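The money from the apartment came through at ten past six in the morning, 2834 of it, and by the time I'd found my glasses it was already worth less than it had been when I went to bed.

I should back up. I'd sold my half of my grandmother's place in Jullel to my cousin, and he was paying me in divels, because that's what people in Jullel use and he wasn't about to do me any favors. All I had to do was switch them into dollars. Easy! You press a button. My friend Tapio Lappalainen had pressed that very button in March and bought himself a boat (a small boat, but still).

So I called the exchange desk at Huditz and got Hicham El Idrissi, who had the calmest voice I've ever heard on a telephone.

"You can sell now," he said, "or you can wait for the vote."

"What happens at the vote?"

"The divel goes up, or it goes down."

I asked him which one he thought and he laughed, very politely, and told me he had a mortgage.

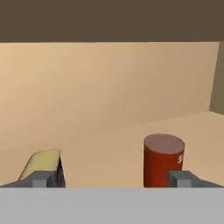 I told him I'd wait. I don't know why I said it. I think I wanted to be the kind of person who waits, with a chart open and a sharp pencil. I did get a pencil. I drew a line on the back of an envelope and wrote 1562 at the top, which was what I'd get in dollars that minute, and then I sat there refreshing the page like it was a pot of rice.

By seven it was 1529. Thirty-three dollars gone, and I hadn't even had toast! I called Tapio, who was no help at all.

"Hold," he said. I could hear gulls.

"Did you hold?"

"No, I sold right away. But I was nervous the whole time." 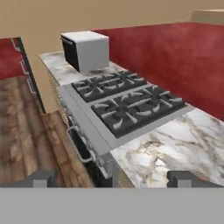 The trouble with the vote was that they kept not having it. The parliament in Jullel would sit down, somebody would object to the seating, and off they'd all go to lunch. Every time they went to lunch the divel wobbled. A man from a bank called Jatoi came on the radio to say the market had already priced in the lunch, and then the number dropped again, so I guess somebody had forgotten to tell the market. 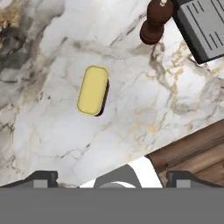

I called Hicham back six times that day. By the fourth call he'd stopped giving his name. In between I cleaned, because I can't sit still when I'm losing money, and I went at the counters until my arm hurt. My grandmother had marble like mine, all gray cracks with those little gold flecks, and she used to say it looked like a map of somewhere you couldn't afford. I left the yellow sponge lying out in the middle of it and picked up the phone again.

"They're voting," Hicham said, before I'd said hello.

"Now?"

"They're standing up. It might be lunch."

I looked at my envelope. My line had run off the bottom by then and I'd carried on around the stamp.

"Sell it," I said. "Sell all of it."

I heard him typing, and then he stopped typing, and he asked me, very gently, for my account number.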